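Guvix screw feeder, worth the money?
Last updated: 5 Oct 2019
Reading time: 2 minutes

benchmoth
We put lamps together by hand and I've had a Guvix feeder on the shelf since July. Paid 193 for it from Tatis. Love it! You tip your screws in the hopper, it lines them up, you pick one with the driver and off you go (no more fishing in the tray). 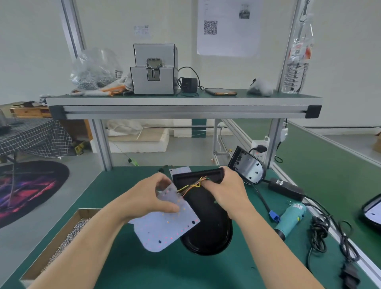

Board and housing, feeder up on the shelf.

nusdale_nell
193 is steep. The Jiang one does the same job and ours has run for 3 years. What does the Guvix do that it doesn't?

benchmoth
Quieter, and I swapped screw sizes in 2 minutes. Never tried the Jiang, mind.

oldsprocket
I don't buy it. Screws aren't the slow bit on a lamp, the wires are. On a run of 100 I'd save hardly anything.

benchmoth
Fair point about the wires, they're a pain and I still do those by hand. But four screw holes a panel soon adds up, and my wrist has stopped aching.

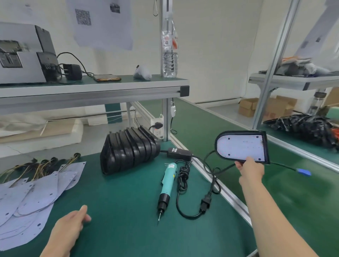

Re: Spares and returns

nusdale_nell
Are Tatis any good if it packs up? They took ages over a rail for me.

benchmoth
Haven't needed them yet. I did ask about a spare rail and got a reply the same afternoon.

oldsprocket
Ask them if they'll do a trial. I'd have one for a fortnight, but I'm not paying up front.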